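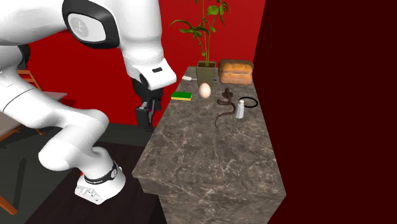

Pre-Purchase Inspection Checklist, Counter Arm Cell
Site: Stulliston test kitchen
Filled in by: Nuno Calado
Date: 12/11/2024
Status key: OK / FIX / HOLD (HOLD means no purchase order until cleared)

Section A. Arm and mounting

A1. Base bolted to a surface rated for the load
HOLD. The layout puts the base on the floor in front of the counter. Fine by me, but the floor at Stulliston slopes toward the drain, and the Brakberg quote lists a leveling plate as "optional." So are brakes, if you live somewhere flat. Price the plate.

A2. Connector panel reachable without moving the arm
OK, as laid out. The ports are low on the base housing. Low also means mop height. Ask Brakberg for port covers and get the answer in writing.

A3. Arm can reach the far end of the counter
HOLD. The props are bunched on the far half and the reach study has not been run on the back row. If the arm can't get to the bread, we are buying a very expensive way to pick up a sponge.

A4. Arm clear of nearby furniture through full travel
FIX. The layout has a wooden chair and a gray table over on the arm's side. Take them out of the plan or add them to the keep-out zone. I have asked for this since August.

Section B. Gripper

B1. Finger opening fits every item on the prop list
HOLD. Salt shaker, probably. Sponge, sure. The loaf is the one I'd measure. The Rivas wide fingers are a separate line item and were left off the first budget, I assume out of optimism.

B2. Grip force can be limited for fragile items
FIX. There is an egg on the list. Default force on the Rivas controller is 70 newtons, and I invite anyone who thinks that's fine to try it over their own shoes. Limit must be set and locked before acceptance.

B3. Spare finger pads included
FIX. One set included. Order two more with the arm and save the second shipping charge.

Section C. Work surface and props

C1. Counter finish settled
HOLD. The plan has a marble pattern in gray-brown with white veins. Very handsome. Budget has a line for plain laminate. One of these documents is going to be disappointed.

C2. Loose cords and loops kept out of the work area
OK with comment. The black cable loop is on the counter as a test item. Tag the real one so the cleaning crew doesn't coil it up and put it in a drawer.

C3. Tall items checked against arm path
FIX. The potted plant at the back is taller than anything else on the counter. Either shorten the plant or raise the path. The plant is cheaper.

C4. Prop list approved
OK. Yes, including the toy snake. Purchasing sent it back once already with a question mark. It is a curvy object with a thin end and we want one of those.

Section D. Guarding and people

D1. Emergency stop within reach of the operator
HOLD. Not in the layout. Valta sells a pedestal version. Add one at each end of the counter.

D2. Floor marking
FIX. Tape quoted at $70. Approved on the spot, the easiest decision of the day.

D3. Operator training
HOLD. Valta includes 15 hours. Need to know if that is per person or for the whole building.

Section E. Money

E1. Items missing from the first budget
Leveling plate, port covers, wide fingers, extra pads, stop pedestals. Current total for the lot is $1,167 over the approved figure, before tax and before anybody falls in love with the marble.

E2. Recommendation
Do not release the order. Clear A1, A3 and B1 first, then D1. C1 can be argued about while we wait for delivery.

Signed: N. Calado
Second signature: (blank, whoever owns the marble)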